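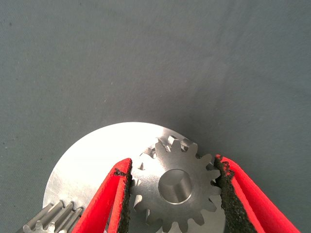
日時計の時刻は、なぜ腕時計の時刻と合わないのですか。

日時計は、その場所の太陽の位置をそのまま時刻として示します。腕時計は、国や地域が決めた共通の時刻を示します。経度の違い、季節による太陽の進み遅れ、そして夏時間の有無によって、二つの時刻の間には差が生まれます。

影で時間を読む町へ

山のふもとの町Cultvilleに着いたのは、九月の昼前でした。駅の時計は十一時を少し過ぎていました。駅前の広場を横切って、古い薬局の壁を見上げると、そこに日時計がありました。影は、まだ十時にもなっていないところに落ちていました。

私はこの差を知っていましたが、それでも少し不安になりました。旅行をする人は、いつも次の電車のことを考えています。壁の時計が自分の時計より一時間以上も遅れていれば、頭で理解していても、体は落ち着きません。私は薬局の前のベンチに座って、影がゆっくり動くのを待ちました。待っている間に、パンを一つ食べました。

この記事は、日時計についての記事です。私は天文学の専門家ではありません。日本語も、大人になってから学んだ言葉です。「影」という字を初めて書いたとき、右側の三本の線が光のように見えて、好きになりました。日本語の古い言葉では、「影」は光そのものを指すこともあるそうです。「月影」は月の光のことだと先生に教えられたとき、私はノートにその言葉を何回も書きました。日時計の前に立つと、よくそれを思い出します。

壁の時計、庭の時計

Cultvilleには、今も見ることのできる日時計が6基残っています。薬局の壁、教会の南側、学校の中庭、川の近くの井戸のそば、市場の入口、そして町はずれの墓地の門です。観光案内所でもらった地図には、全部は載っていませんでした。墓地の門の日時計は、案内所の人が地図の余白に鉛筆で印をつけてくれました。

壁にあるものは垂直型と呼ばれます。時刻の線が、棒の根元から下へ扇のように広がっています。庭や台の上にあるものは水平型です。二つは形がずいぶん違いますが、考え方は同じです。影を落とす部分を地球の自転の軸と平行にしておけば、季節が変わっても、同じ時刻には影が同じ線の上に来ます。そのため、水平型の日時計では、影を落とす部分がその土地の緯度と同じ角度で傾いています。

よくある失敗は、外国で買った日時計をそのまま自分の庭に置くことです。南の国のために作られたものは、傾きが小さく、線の間隔も違います。置いた人は「安い品物だったから合わない」と考えますが、値段の問題とは限りません。台の下に薄いくさびを入れて全体を傾け、元の土地と同じ向きになるようにすれば、かなりよくなります。見た目は少しおかしくなります。

学校の中庭の日時計は、水平型です。石の台は冬の霜で角が欠けていますが、文字はよく読めます。ラテン語の短い文が彫ってあり、私の力では半分しか訳せませんでした。雲についての文だと思います。日時計の文句には、時間の短さや死についての暗いものが多いので、雲の文は私には親しみやすく感じられました。

壁の日時計には、もう一つ難しいことがあります。壁が正しく南を向いている家は、あまりありません。道に合わせて家を建てれば、壁は東か西に少し曲がります。曲がった壁では、線の広がりが左右で同じになりません。薬局の日時計も、午前の線が狭いところに集まり、午後の線は広く開いています。最初に見たとき、私は絵の下手な職人が描いたのだと思いました。これは大変失礼な間違いでした。あの線は、壁の向きをきちんと測って計算した線だったのです。

棒と影

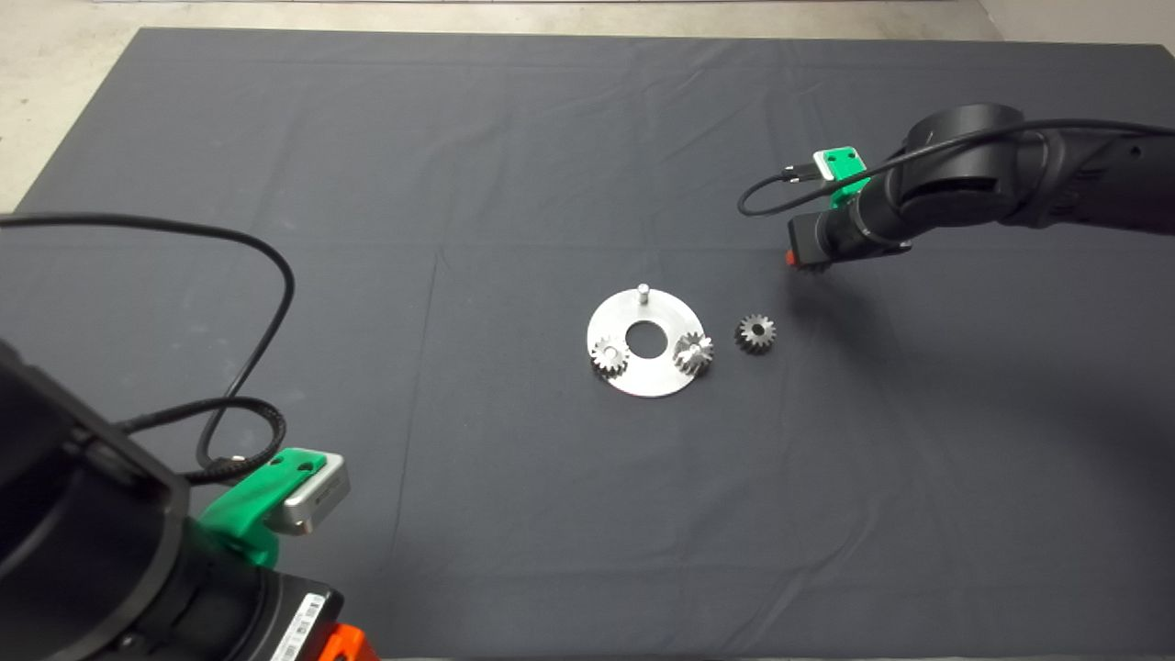 日時計の棒は、英語などではノーモンと呼ばれます。ギリシャ語から来た言葉で、「示すもの」や「知るもの」という意味があると辞書に書いてありました。傾いた棒のほうが便利ですが、歴史の中で先にあったのは、地面に垂直に立てた棒だと考えられています。写真の銀色の円盤の上に立つ短いピンのように、平らな面からまっすぐに立つものがあれば、影の観察は始められます。面が明るくてなめらかなら、細い影も読みやすくなります。反対に、しわのある暗い布の上では、影の先がどこで終わるのかを見分けるのに苦労するでしょう。

垂直の棒で一番よくわかるのは、正午です。一日の中で影が最も短くなる時が、その場所の本当の正午になります。北半球の中緯度の土地では、そのとき影は真北を指します。方位磁針は少しずれた方向を指すので、家の庭で正しい南北を知りたい人には、この方法を勧めます。

ただし、影が最も短い瞬間を直接見つけるのは簡単ではありません。正午の前後では、影の長さはほとんど変わらないからです。昔の人はうまい方法を考えました。まず棒の根元を中心にして、地面に円を描きます。午前中、長い影の先が縮んできて、円に触れたところに印をつけます。午後になると影はまた伸びるので、先が再び円に触れたところにも印をつけます。二つの印の真ん中と根元を結ぶと、それが南北の線になります。

私はこの方法を、借りていた家の庭で試しました。庭といっても、洗濯物を干すための小さな場所です。一日目は、午後に雲が出て、二つ目の印がつけられませんでした。二日目は晴れましたが、昼ごはんの間に隣の家の猫が棒を倒しました。三日目にやっと線が引けました。チョークの線は次の雨で消えましたが、私は今でも、あの庭のどちらが北か、目を閉じても言えます。

垂直の棒にも弱いところがあります。午前九時や午後三時の影は、夏と冬では違う方向に落ちます。一年を通して使える時刻の線を、まっすぐ一本引いて済ませることができません。傾いた棒が広く使われるようになった理由の一つは、ここにあります。

影の端は、どこにあるか

棒を長くすれば、影も長くなり、動きが大きく見えます。それなら長いほど正確になるはずだと、私も最初は思っていました。しかし太陽は点ではなく、空の中で小さな円に見えるものです。棒の先から遠くに落ちた影は、ふちがぼんやりします。

Cultvilleの市場の入口にある日時計は、棒の長さが約80センチあります。夏の昼なら、影のふちははっきりしています。夕方、影が石畳の遠いところまで伸びると、先は水に溶けたインクのようになって、どこで終わるのか言えません。市場の野菜売り場の人は、この影が樽のところまで来たら片づけを始めると話していました。樽は毎日同じ場所にあるのかと聞くと、だいたい同じ場所だという返事でした。

ぼんやりした影を読むために、棒の先に小さな穴のあいた板をつける工夫もあります。穴を通った光が、影の中に明るい点を作ります。この点の中心は、影の先よりもずっと見つけやすいものです。大きな教会の床に引かれた子午線では、屋根や壁の高いところにあけた穴から光を入れて、同じことをしています。暗い建物の中で、丸い光が床の線に近づいてくるのを見るのは、よい経験です。時間があれば、正午の少し前に行ってください。この場合の正午は、もちろん太陽の正午です。

Granmontの展望台で

次の日は、バスでGranmontに登りました。標高765メートルの丘で、頂上には石の展望台と、大きな水平型の日時計があります。町の人は「山」と呼びますが、私の国ならば丘と言います。バスの運転手にそう話したら、歩いて登ればわかると言われました。

この日時計を作ったのは、ふもとのSchwaigerという工房です。もともとは墓石と階段を作る石屋で、日時計の注文は一年に何度もあるものではないそうです。工房では、文字盤の下書きを紙に原寸で描き、その紙を実際の場所に持っていきます。晴れた日に仮の棒を立てて、影が計算した線に落ちるかどうかを確かめてから、石を彫ります。紙の計算が正しくても、台が少し傾いていれば、時刻は合いません。

工房で聞いた話の中で、私が最も面白いと思ったのは、文字の向きについてです。時刻の数字は、読む人がどこに立つかを考えて彫らなければなりません。北側に立つ人と南側に立つ人では、上下が逆になります。Granmontの日時計では、数字は南に立つ人のほうを向いていました。景色のよい側に立って読ませたいという町の希望だったそうです。けれども、南に立った背の高い人の影は、昼には文字盤の上に落ちます。私も自分の頭の影で十二時の線を隠してしまい、横に一歩動きました。

台の側面には、小さな表がはめてあります。一年の中で、日時計の時刻に何分足せばよいか、または何分引けばよいかを示す表です。地球が太陽を回る速さは一年の間いつも同じではなく、自転の軸も傾いています。この二つが重なって、太陽の時刻は平均の時刻よりも、ある季節には進み、別の季節には遅れます。最も大きいときには十数分の差になります。これを均時差といいます。日本語では漢字三つで書けますが、私の母語では長くて、説明文のような言葉です。

次に経度の補正があります。地球は一日で一回りしますから、経度が一度違えば、太陽の時刻は4分違います。標準時の基準になる線より西にある町では、太陽の正午は遅く来ます。東にあれば、早く来ます。日本の場合、基準は東経百三十五度の線です。東京では太陽の正午が時計の十二時より早いことが多く、福岡では遅いことが多いのは、このためです。同じ国のテレビで同じ時報を聞いていても、影はそれぞれの町の時刻を守っています。

私が駅前で見た差も、これで説明できます。Cultvilleは基準の線より西にあります。そして九月はまだ夏時間でした。薬局の壁は夏時間を知りません。

電話の中の日時計

Granmontからの帰りのバスで、若い二人連れが電話の画面を太陽に向けていました。使っていたのはPlarnanoというアプリでした。場所を選ぶと、その土地の日時計の線を描いてくれるもので、印刷して紙の日時計を作ることもできます。私も宿で試してみました。

紙の日時計を作るときに、少し気をつけることがあります。印刷の設定で縦と横の比率が変わってしまうと、角度も変わります。紙は厚いものを選び、下に硬い板を敷きます。影を落とす三角形の部分は、折り目をまっすぐにつけて、面に対して垂直に立ててください。窓辺に置くなら、その窓に日が当たる時間も調べておいたほうがよいでしょう。私の宿の窓は東向きでしたから、私の日時計は朝食の時間だけ働き、昼からは休みでした。

向きを合わせるには、二つの方法があります。一つは、先に書いた円の方法で南北の線を引いておくことです。もう一つは、時計を見ながら補正を計算して、影が正しい時刻に来るまで台を回すことです。二つ目のほうが早く終わります。しかし、時計に合わせた日時計を見て「時計と合っている」と喜ぶのは、少しずるい気持ちがします。私は両方をやってみて、二つの向きの間に、わずかな差を見つけました。たぶん、円の方法の印が太すぎたのです。

日時計を探す人のために

古い日時計を見に行くときは、晴れた日の昼前から昼過ぎまでが適しています。南の壁にあるものは、夏の早朝と夕方には日が当たりません。夏の太陽は東よりも北寄りから昇って、西よりも北寄りに沈むからです。朝早く行って、動いていないとがっかりした人を、私は薬局の前で見ました。少し待てばよかったのですが、知らない人に声をかける勇気がありませんでした。

木が大きくなって、影を失った日時計もあります。井戸のそばの日時計は、となりの菩提樹が育ったために、夏の間はほとんど一日中、葉の影の下にあります。木を切るべきだという意見と、木を残すべきだという意見が、町には長い間あるそうです。冬になって葉が落ちると、日時計はまた使えます。私が行ったときは、葉の間から小さな光がいくつも文字盤に落ちて、風が吹くたびに動いていました。どの光も、時刻を示してはいませんでした。

棒がなくなった日時計も、注意すれば見つかります。壁に扇の形の線と、錆のついた小さな穴だけが残っています。教会の日時計もしばらくその状態でしたが、今は新しい棒がついています。新しい棒は色がまだ明るく、古い壁の中で少し目立ちます。

帰る日の朝、私はもう一度、薬局の前に立ちました。電車は九時台です。空は薄く曇っていて、棒の影はありませんでした。私は自分の腕時計を見て、駅へ歩きました。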